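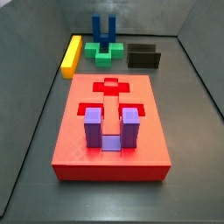

The puzzle on the grey floor

Print this article | E-mail this article
Reading time: 3 minutes

Signe Sundqvist makes her puzzles the way other people make jam, in batches and with far more enthusiasm than cupboard space. When I called on her in October there were boards on the bookcase, boards on the bread bin and a biscuit tin of loose blocks by the kettle, and she had to move a whole stack before I could put my cup down.

The one she wanted me to try is called Ullitum, and it is the salmon-red board with the purple block standing in it. Everything starts from that thick 3D-printed slab, with its deeper red hollows waiting to be filled. The purple piece is a big U with two square pillars and a low bridge between them, and it sits astride the raised strip that runs down the middle of the board. I took to it at once. It looks like a gateway to somewhere, or perhaps a very small football goal for a very patient team!

"People always want to know whether it's a toy," she said, pouring the coffee. "I say it's a toy if you're enjoying yourself."

I did enjoy myself, mostly. The rules fit on a scrap of paper: find each block a home in the board, and don't force anything. I forced something within the first minute. Signe was kind about it and told me that grown-ups always push, while her grandchildren turn a piece over in their hands and have a good look at the bottom of it first. Once I had slowed down I began to see how much the hollows tell you. The cross-shaped one at the far end is a plain enough invitation, but the two that reach out to left and right had me going back and forth for ages (and my coffee went quite cold).

She started with wood, sawing at weekends in a shed she shared with the bicycles, and came to printing late, after her neighbours at Strömberg, the model shop on the corner, let her use their machine on quiet afternoons. Her first printed puzzle was Skedard, a flat little thing with 97 possible arrangements, which she still gives away at birthdays. Clallex came next and was, she says cheerfully, a disaster, as the pieces fitted so tightly that one customer posted it back with a butter knife still wedged in it.

With Ullitum she went the other way. She wanted blocks tall enough to get hold of properly – her own fingers are stiff on winter mornings – and colours you could tell apart by lamplight. She has sold 700 of them so far, all wrapped at the same table in old newspaper.

I asked for a tip before I left, and she thought it over while hunting for my scarf. Start with whichever piece you like best, she said, and leave the kettle within reach.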